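Clearing the Romden Apartment
Gallery by Iwona Marciniak
2023-07-12

Introduction

My aunt Stanisława Pietrzak lived in the same apartment in Romden until June, when she moved in with my cousin Lucyna Jabłońska. The apartment had to be emptied before the keys went back. We did one room at a time.

Not every stage was photographed. Where there is no picture I have written a line or two anyway, because the family asked for the whole list in one place. Lucyna's comments are included where she sent them to me in time.

The hallway

Coats first, then shoes, then the shelf over the door. The gray coat went to Lucyna. The umbrellas are in the basement locker, number 12, with the folding chairs. The mirror stayed on the wall, as it belongs to the building.

The kitchen

Bogdan Szewczyk did the kitchen by himself in one afternoon. Plates and bowls were wrapped in newspaper and packed in the small cartons, since the large ones get too heavy to carry down the stairs. The good pot is in the carton marked with an X. Open packages of flour, rice and tea were thrown out. The spices were given to the neighbor across the landing.

The balcony

Five flowerpots, all given away. The soil went to the garden behind the building. The drying rack is rusted through on one side and was put out with the metal.

The living room

The living room took the longest. The table was the place where things got put down over the years, and we decided to sort it before touching any of the furniture. Wrappers and scraps went in the trash, and anything with a use stayed on the cloth until somebody claimed it. 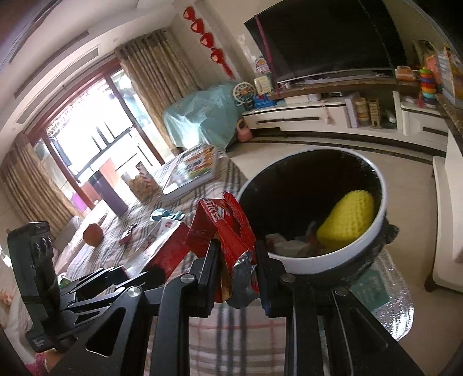
A torn red wrapper with Chinese lettering, up near the round bin. There is already a yellow foam fruit sleeve in there. The plaid cloth is still on, with the thick book and the purple tumbler at the far end and the open red and white box closer in.

The bookcase

Books were divided into three groups: keep, give away, ask Stanisława. The third group was the biggest. She went through it over the phone with Lucyna and kept the atlases, the two cookbooks and everything on birds. Czesław Jasińska took the rest to the secondhand shop on his way home and got a receipt, which is in the blue folder.

The shelves themselves come apart with a hex key. The screws are in an envelope taped to the back of the top board. Please leave them there.

The bedroom

Bedding was washed before packing. The wardrobe was too wide for the stairs and had to be taken down to panels. Lucyna wrote: "The left door always stuck, so nobody should worry that it was damaged in the move." The lamp is at my place and can be picked up any evening.

The bathroom

Towels to Lucyna, medicine back to the pharmacy, the rest thrown out. The small cabinet was screwed to the wall and the holes have been filled.

What is left

The sewing machine and its case are still in storage. Bogdan has offered to drive them over, but he needs someone to help at the other end. There is also a carton of photographs that has not been sorted. I would like to do that one with Stanisława present.

Costs

Van, cartons and tape came to 779 in total, divided among the four of us. Czesław paid for the van and has been paid back. If you have a receipt that I have not seen, send it to me and I will correct the sum.

To ask for anything shown or listed on this page, write to me or to Lucyna. Things in the basement locker can stay there until the fall.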